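Notes for my talk, October version: House rules for arms that handle crockery
(Forty-minute slot. If I'm running over, skip the cable section and go straight to logging.)

Say hello, check the microphone, ask who in the room has ever written a safety rule that people then ignored. Wait for hands. Put mine up as well.

What I want to talk about is the boring layer. The big machinery standards tell you how to do a risk assessment and you should read them, please do, but they won't tell you what to do with a soup bowl. That bit you write yourselves, and we've been writing ours on the dish-racking bench for a good while now. Next two slides, leave them up while I talk.

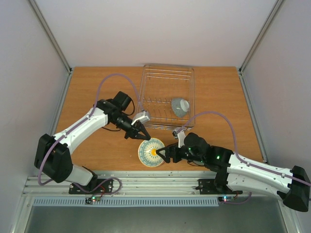
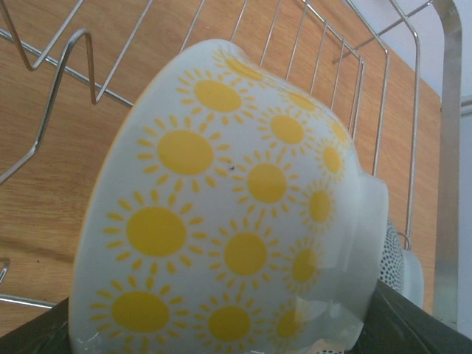
Bowls and a wire rack, both slides.

When I ran these past people at Rarnier, the first reply I got was that written rules for a job this small are a waste of paper, and that anyone with sense would just keep their hands out and get on with it. I got it in an email, quite a long one, and the argument went on to say that rules pile up, people stop reading them, and then you're worse off than when you had none.

I've got a lot of sympathy with that! Our first rule book had 158 items in it. I'm going to say that number slowly and let people wince. It had a rule about mugs on desks. It had two rules about lanyards which contradicted each other. We cut it to 17 and they fit on one side of paper, and I'd rather have those 17 read out loud at the start of a shift than the whole lot sitting in a binder.

So I won't read you all of them. I'll do the ones people argue about.

Rule one on our sheet: hands out before the arms are live, and one person says so out loud. You say "clear", the other person says "clear", then you enable. It feels daft for a week and then you can't start without it. If you're on your own you still say it. (Someone always asks whether a light on the controller would do. I like lights, keep the lights, but you can be looking the other way when a light changes.)

Rule two is about who owns the stop. Whoever enabled the arms holds the stop button, and they don't hand it over mid-run. If you need a cup of tea, end the run. We had a muddle over this at the Brinkmann site, two operators each quite sure the other one had it, and nothing came of it except a very quiet lunch. The sheet was changed that afternoon.

Pause here for water.

Next, cables. With two arms working close together over one table you've got cable runs that travel with the arms, and they need slack, but slack is also what catches on things. Look at slide one, those purple ones arching up over the table. Our rule is that you move each arm through its whole reach by hand before the first run of the day and watch the cable while you do it. Watch the cable and leave the arm to look after itself. If it touches the rack at any point, you re-dress it and start the check again from the beginning. Yes, the whole check. People hate this one.

Then the dishes themselves, which is my favourite bit so I must not go on too long. A wire rack is a lovely awkward thing to work with, all prongs, and every bowl sits in it at its own angle. So:

We use real ceramic for tests that are meant to tell us something about real ceramic, and plastic for everything else. Sounds obvious, wasn't written down, and for months we had results that nobody could compare.

Chipped ones come out. Run your thumb round the rim (gloves on) before the session. A chip changes how the fingers sit and it's a cut waiting to happen.

Two arms on one bowl needs its own line in the plan. You have to write down which arm lets go first. If you can't say which one lets go first then you're not ready to run it.

Broken crockery means the power goes off, and I mean off, before anybody reaches in with a brush. A pause won't do for this one. Underline it on the slide.

Force limits. I'll keep this short because it depends on your kit, and I don't want people copying our settings. Ours live in one file, the file has a version, and the version goes in the log. Clonevetti do it differently, they tape a printed card to the enclosure, and to be fair to them I've seen that work well too. Pick one place. Where people come unstuck is having the number in a file AND on a card and the two not matching.

Logging. The plan last year was 400 runs and we did them, and then we couldn't use a fair chunk of them, as the notes said things like "ok" and "ok ish". So now there are 3 questions at the end of each run. Did it finish? Did a person step in? Would you run it again without changing anything? Tick, tick, tick, next. There's a free text box as well, and I do read it, including the one that just said "bowl rude".

Mention the Etent template here. It's the one-sheet layout we use now, anyone can have a copy, ask me at the break or leave an address on the pad by the door.

Back to that email, before I finish. The point about rules piling up is fair, so the last line on our sheet says that a new rule can't go on until somebody has tried to take an old one off. It doesn't always come off. We do have the conversation though, every time, and the sheet has stayed at one side.

Questions. Likely ones: what about visitors (behind the line, no exceptions, me included), what about night runs (we don't do them), do the rules slow us down (a bit, mostly in the morning).

If there's time, hand round the paper copies. Collect them back in, the printer's playing up.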